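**Stellenausschreibung: Softwareentwickler*in Perzeption und Bewegungsplanung (m/w/d), Vollzeit, unbefristet**

Buredura entwickelt Software für mobile Manipulatoren, die in Wohnungen und Pflegezimmern Textilien aufnehmen, falten und ablegen. Für unser Team am Standort Uston suchen wir zum nächstmöglichen Zeitpunkt Verstärkung, gern schon ab April. Die Stelle ist der Teamleitung Perzeption (Naomi Mushi) zugeordnet.

## Worum es geht

Unser Softwarestack heißt Dakow. Er nimmt Kamerabilder und Gelenkzustände entgegen, schätzt daraus Greifpunkte an weichen Objekten und plant eine Bahn für Arm und Greifer. Trainiert werden die Modelle mit Demonstrationen, die mit handgeführten Greifern aufgenommen werden. Zurzeit liegen 3866 bereinigte Demonstrationen vor, nach Aufgabe und Raum sortiert. Ein Teil davon ist noch mit einer alten Version der Kamerakalibrierung verarbeitet und muss neu gerechnet werden. Das gehört zu den ersten Aufgaben auf dieser Stelle.

Das zweite Werkzeug, mit dem Sie täglich arbeiten werden, ist Cowie. Damit spielen wir Aufnahmen ab, vergleichen die geschätzte mit der nachgeführten Greiferpose und markieren Abschnitte, in denen die Lokalisierung springt. Cowie ist über mehrere Jahre gewachsen und an einigen Stellen schlecht dokumentiert. Wer gern aufräumt, findet hier genug zu tun.

## Ihre Aufgaben

- Weiterentwicklung der Greifpunktschätzung für Kleidung, Handtücher und Bettwäsche
- Pflege der visuell-inertialen Posenschätzung für die handgeführten Greifer, einschließlich Zeitsynchronisation und Kalibrierung
- Anbindung der gelernten Strategien an den Bahnplaner: Kollisionsprüfung, Geschwindigkeitsgrenzen, Abbruchkriterien
- Auswertung von Fehlversuchen am Roboter und Rückführung der Ergebnisse in die Datenauswahl
- Tests und Reviews im gemeinsamen Repository, dazu Mitarbeit an der internen Dokumentation
- gelegentlich eigene Aufnahmen - wer die Daten verarbeitet, soll auch wissen, wie sie entstehen

## Was Sie mitbringen

Ein abgeschlossenes Studium in Informatik, Robotik, Elektrotechnik oder einem verwandten Fach, oder eine vergleichbare Qualifikation aus der Praxis. Sie programmieren sicher in Python und lesen und ändern C++-Code ohne größere Umwege. Sie haben mindestens zwei Jahre an Software gearbeitet, die auf echter Hardware lief.

Außerdem erwarten wir:

- solide Kenntnisse in Kamerageometrie, besonders bei Weitwinkel- und Fischaugenobjektiven
- Erfahrung mit PyTorch oder einem ähnlichen Framework
- Umgang mit Linux, Git und einer gängigen Robotik-Middleware
- Deutsch oder Englisch auf einem Niveau, das für technische Diskussionen reicht

Von Vorteil, aber nicht Bedingung: Erfahrung mit Imitationslernen, mit der Simulation verformbarer Objekte oder mit der Regelung von Parallelgreifern. Eine Promotion ist nicht erforderlich.

## Arbeitsumgebung

Die Abteilung besteht aus 18 Personen, verteilt auf Perzeption, Planung und Werkzeuge. Gearbeitet wird teils am Schreibtisch, teils in den Versuchsräumen. Dort wird bewusst nicht für jede Aufnahme umgeräumt, denn die Modelle sollen auch dann funktionieren, wenn neben dem Zielobjekt andere Dinge liegen.

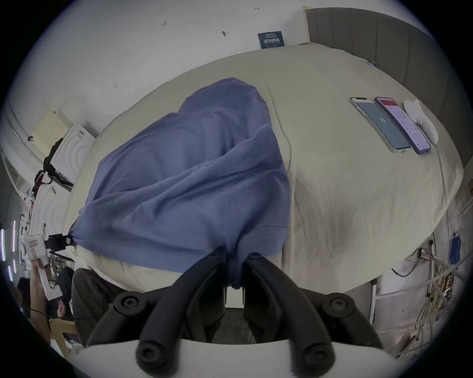

**Buredura - Abteilung Robotiksoftware, Team Perzeption und Planung**

Kleidungsstücke auf dem Bett gehören zu den schwierigeren Aufgaben in Dakow. Ein zusammengeknüllter Stoff hat keine feste Form, der Saum ist oft nur teilweise zu erkennen, und auf demselben Laken können Gegenstände wie Telefone liegen, die nicht mitgegriffen werden dürfen. Kommen die Finger von der Bettkante her, wird der Planer zusätzlich durch die Matratze eingeschränkt. An genau solchen Fällen werden Sie in den ersten sechs Monaten überwiegend arbeiten.

## Rahmenbedingungen

- unbefristete Anstellung mit einer Probezeit von 6 Monaten
- flexible Arbeitszeit, bis zu 2 Tage pro Woche mobil
- Teambesprechung jeden Dienstag um 10 Uhr, Teilnahme vor Ort erwünscht
- eigenes Rechenkontingent auf dem internen Cluster
- Teilzeit ab 80 Prozent ist möglich

## Bewerbung

Bitte senden Sie Lebenslauf, Zeugnisse und ein kurzes Anschreiben über das Bewerbungsformular auf unserer Karriereseite. Ein Link zu eigenem Code ist willkommen, auch wenn das Projekt klein oder unfertig ist. Ein Foto brauchen wir nicht.

Das Verfahren besteht aus einem Telefongespräch und einem Termin vor Ort, bei dem Sie mit dem Team eine fehlerhafte Aufnahme in Cowie durchgehen. Hausaufgaben vergeben wir nicht. Reisekosten werden nach vorheriger Absprache erstattet.

Fachliche Fragen beantwortet Naomi Mushi, Fragen zu Vertrag und Ablauf Tatu Mosoti aus der Personalabteilung. Beide sind über das Kontaktfeld im Formular erreichbar. Die Ausschreibung bleibt online, bis die Stelle besetzt ist.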